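2018-01-10, gripper and wrist camera notes

Scene is loaded with the perforated table and the usual small set of objects.

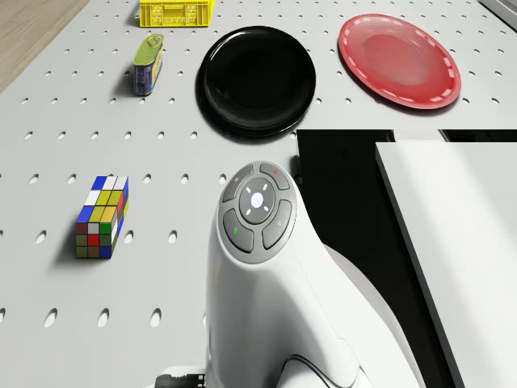 Started with the Fitomik two-finger because its model was already in the right format. The Dratach came second and needed its collision meshes rebuilt before the simulator would accept them. The visual mesh had been used for collision as well, which is fine for looking at and useless for contact. Replaced each finger with a stack of convex pieces and left the palm as one box. Step time dropped to something I can work with.

Settings were held the same for both: same arm, same controller gains, same approach height, same closing speed. The only things changed per gripper were the tool center offset and the payload mass. I did one pass with the wrong payload on the Dratach, carried over from the Fitomik file, and the arm sagged at the end of every descent. Threw that pass out and reran it.

30 attempts per gripper on the tall puzzle block, with small random offsets in position and yaw. The block is the easy one. Parallel sides, upright, plenty of height to hold. Fitomik dropped 4, Dratach dropped 8. I expected it to be the other way round. Looking at the logs, most of the Dratach failures share one cause. Its fingertips are narrower, and when the yaw error is large they land near the vertical edge of the block and turn it instead of squaring it up. Wider pads might fix that. So might a slower close, which I have not tried.

The tin was less clear. It stands on its end, and both grippers got it when they came down square to the short side. Coming in across the long side the Fitomik runs short of opening and a fingertip lands on the lid. That is a planning problem more than a gripper problem. I added a rule to reject any grasp where the clearance per side is below the position noise, and the lid strikes stopped. The rule also rejects a few grasps that would have worked. Leaving it in.

Plates are the hard case. Neither gripper can take a plate from above, so I wrote a rim grasp: one finger outside, one inside, wrist tilted. With the red plate the rim pinch closes, and then the plate pivots down as it lifts, since the whole weight hangs off one side. With the black plate the tilted approach brings the wrist housing too close to the table and the planner gives up more often than it returns a path. Did not collect enough attempts on either to put in the comparison. I will write "not tested" in the table and explain in the notes under it.

Friction is still a guess. I used one value for every pair of surfaces. Real fingertip rubber against a glossy plate will not behave like real rubber against the sides of a puzzle block, and I have no measurement for either. The Woldegiorgis bench has a pull tester and I should book it before quoting any of these numbers as more than a ranking.

Camera in the afternoon. The wrist view and the fixed overhead view were compared on the block only. Wrist view gave the better position estimate at close range, as expected, and lost the block completely in the last part of the descent when the fingers came into view. Overhead was worse at the start and stayed the same all the way down, apart from the arm covering the target on some approaches. Switching from wrist to the last good estimate at a fixed height worked better than either alone. Fixed height is crude. A visibility check would be cleaner.

One annoyance with the table. The hole pattern pulls in the edge detector, and for a while the segmentation was returning clusters of holes as objects. Masking by height above the table plane got rid of it, at the cost of making the plates thin and patchy. Another reason to leave plates for later.

The controller rate made no difference to the grasp results that I could find. Ran the Dremwood controller at the default and again at half, same seeds, and the outcomes matched on all but one attempt. The contact forces at half rate were noisier. Went back to default.

Total run time for the day was around 16 hours of simulated time, most of it on the block.

To do:
Wider pads on the Dratach, same seeds.
Slower close, both grippers.
Book the pull tester.
Fix the payload field so it loads with the gripper and not with the arm.
Plates: try a push to the table edge first, then a side grasp. Did something like it in September and the script should still be in the old branch.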